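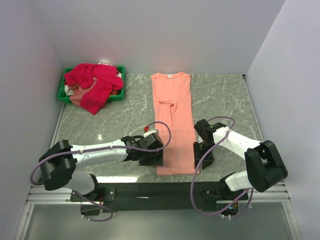

I'd been told to bring biscuits, so I brought biscuits, and we were two cups of tea in before I remembered to turn the recorder on. The woman behind Clesura has been mending and altering clothes from the front room of her flat for 13 years, and she talks the way she sews, which is fast and with pins in her mouth.

"I never meant it to be a business," she told me. "I took up a pair of curtains for the people downstairs and they told everyone." She'd been working in the office at Harnari, the fabric wholesaler, and hated it (her word was stronger). Four months after the curtains she handed in her notice.

What do people bring her? Hems, mostly. Zips. Coats with linings that have given up. "And T-shirts! You wouldn't believe the T-shirts. People think it's silly to pay to have a T-shirt mended, so they say sorry when they hand it over. I tell them, you've worn it to bits, you must like it."

I confessed I'd thrown out a jumper that same week over a hole at the elbow. She put her cup down. I got a proper telling-off, and then a lesson in darning on an old sock, which I was awful at.

She won't do wedding dresses any more. The last one had 23 covered buttons down the back and the bride changed her mind about the length twice. "Lovely girl. Never again."

Her machine is an Eleta she bought second-hand, and she has a newer one under the stairs that she doesn't get on with. Thread she's fussy about. Scissors she's even fussier about, and if you cut paper with the good pair you'll be asked to leave.

I wondered if she'd ever take on a shop. There was a unit going on the corner by Du Plessis, the baker's, and she did go and look at it. "Freezing. And I'd have to wear shoes."

She's starting a beginners' evening in October, buttons and hems first, and it's nearly full already. I've put my name down. I'm bringing the sock.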